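Two-arm cell in a spare room: wrist cable keeps winning

Workshop Builds > Arms, Hands and Grippers
21 posts trimmed to the unsolved part, see first page for the bill of materials

kekana_z
Original poster

Continuing from the parts thread, which a moderator has locked for length. Current state: both arms are bolted down, both hands enumerate, and the head camera is calibrated against the tabletop. The task is a handover. Left hand holds a cup, right hand comes in from above and takes it by the body, left hand lets go.

Left side is fine. It picks and holds with the cup upright. Right side drifts in wrist roll during the approach, always the same direction, and only past a certain point in the rotation. With the arm parked and the hand powered, commanded and reported roll agree. They stop agreeing when the cable comes taut.

Control is one desktop, one bus per arm, loop at 800 Hz. Software is the Inia stack with my own grasp node on top. Hand current limit is at 40 percent of rated on both sides.

Things already changed with no effect: swapped the two hands, reflashed the right wrist controller, re-zeroed everything twice.

tornfillet

If swapping the hands didn't move the fault, it isn't the hand. Where does the cable leave the wrist? A view from the head camera would help more than the numbers.

kekana_z
Original poster

Grabbed one partway through the approach. Left has the cup, right is still above the table with the fingers extended. Look at the connector on each wrist and where the cable goes from there.
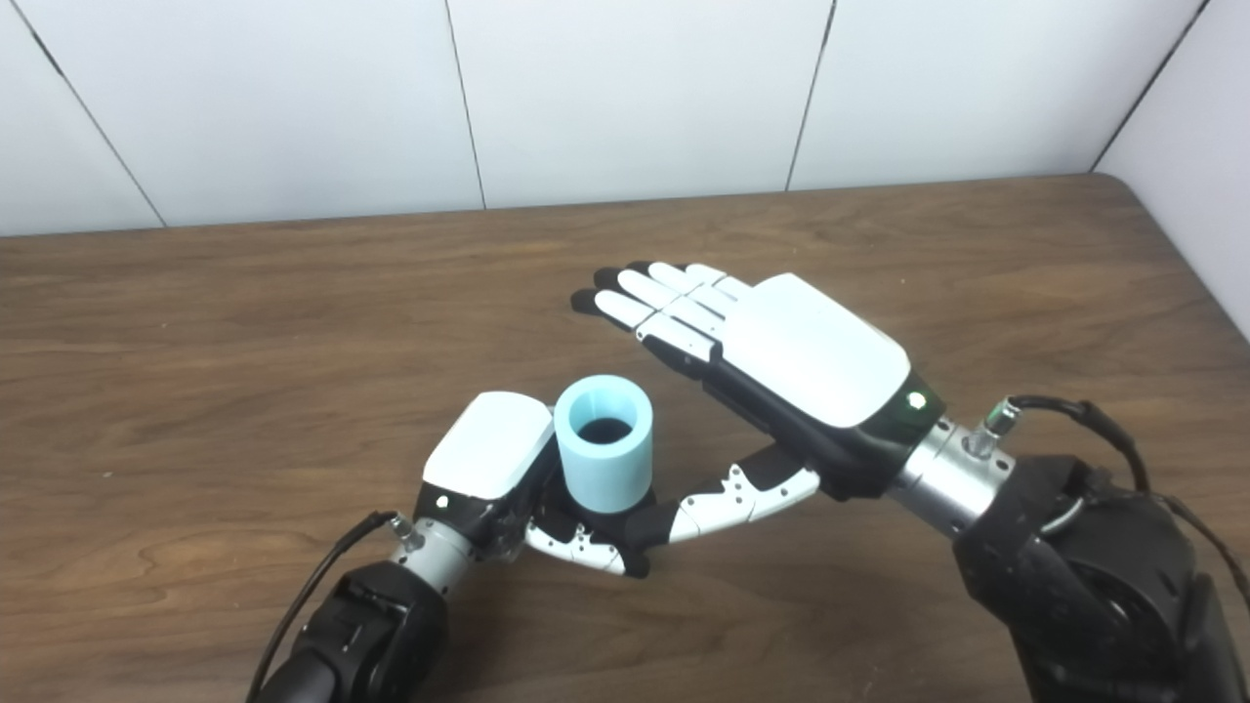
Photo: Zodwa Kekana, head camera, Visser bench log

The left cable loops from its fitting down the side of the forearm housing. The right set goes over the top of the housing and off to the right. I routed it like that to keep it out of the work area.

tornfillet

Then you have your difference. An arc over the top changes length as the forearm rolls, and the connector takes the load. Route the right side as a mirror of the left and test again before touching any software.

pallet_jack

I don't agree that this is mechanical. A cable that thin doesn't back-drive a wrist with a decent reduction on it. What it does do is pull on the connector, the encoder line goes marginal, and you get dropped counts. Same symptom, different fix. Check the error counter on the bus.

tornfillet

The reduction is downstream of the compliance. On the Arard wrist the output flange sits on a flexure, and the encoder is on the motor side. You can twist the flange by hand and the reported angle doesn't move.

pallet_jack

That would make the reported value wrong in the other direction. OP says commanded and reported disagree. If the encoder is motor side and the flexure is eating the load, they would agree and the hand would be visibly off.

kekana_z
Original poster

Should have been clearer. "Reported" in my post means the pose estimate from the head camera, fitted to the white back cover of the hand. Motor encoder and command agree throughout.

pallet_jack

Fine, then flexure is back on the list. Read the bus counter anyway.

kekana_z
Original poster

Bus counter on the right arm after one full session: 239 retries, zero hard faults. Left arm: 89. Status lights on both hands stay green the whole time, so they are no use for catching this.

old_gosar_owner

Retries on both sides says your termination is poor, separate from the roll problem. I had the same with a pair of Gosar arms. Check for a resistor at both ends of each bus and measure across the pair with power off.

Unrelated comment on the approach. Your right thumb passes very close to the left fingers below the cup. With four fingers straight and the thumb swung down like that, any roll error puts the thumb tip into the other hand before it gets anywhere near the cup. I would come in with the thumb tucked and open it late.

kekana_z
Original poster

Tried tucked. The thumb then has to sweep past the rim to open, and it catches. Coming in with it already low has been more repeatable. Clearance is small, agreed.

dmesg_tail

Is the cup matte? I ask about the camera fit. Glossy covers under overhead light give you a highlight that moves as the hand rolls, and a naive edge fit will follow the highlight. You have a sheen on the tabletop in that shot, so the light is strong enough. Some of your roll error may not exist.

kekana_z
Original poster

Cup is matte, light blue. Covers are glossy. The fit uses the cover outline plus the indicator light as a second point, so the highlight should matter less, but I have not tested that.

dmesg_tail

Put a strip of matte tape with a printed marker on the cover and log both. Ten minutes of work.

tornfillet

Seconded, but do the cable first. One change at a time or you won't know which of us was right.

kekana_z
Original poster

Results from this evening, in order.

1. Marker on the right cover, cable unchanged. Marker pose and outline pose both show the drift. The outline fit reads slightly high, so dmesg_tail has part of it, but most of the error is real.

2. Cable rerouted down the side of the right forearm with a loose service loop at the wrist connector. Drift gone through the range I use for the handover. It comes back at the extreme end of roll, where the loop runs out.

3. Bus resistor on the right was fitted. On the left it was missing. Now fitted. Have not run long enough to quote a new retry count.

pallet_jack

Left had the missing terminator and the lower count? That doesn't fit.

old_gosar_owner

It can. The left cable run may be shorter, or the right connector was being tugged on top of everything else. I wouldn't read much into one session.

pallet_jack

I would. Swap the two bus adapters and see whether the count follows the adapter or the arm. If it follows the arm, reseat the right wrist connector and look at the pins under magnification. A connector that has been side-loaded for weeks should be treated as suspect even if the drift is fixed.

tornfillet

Agree with that one. Also clamp the cable to the housing just short of the loop. Without a clamp the loop will migrate and you'll be back where you started by June.

kekana_z
Original poster

Clamp is printing. Adapter swap is next, then the pins. Will post the retry counts for both arms with the adapters each way round, same session length as before.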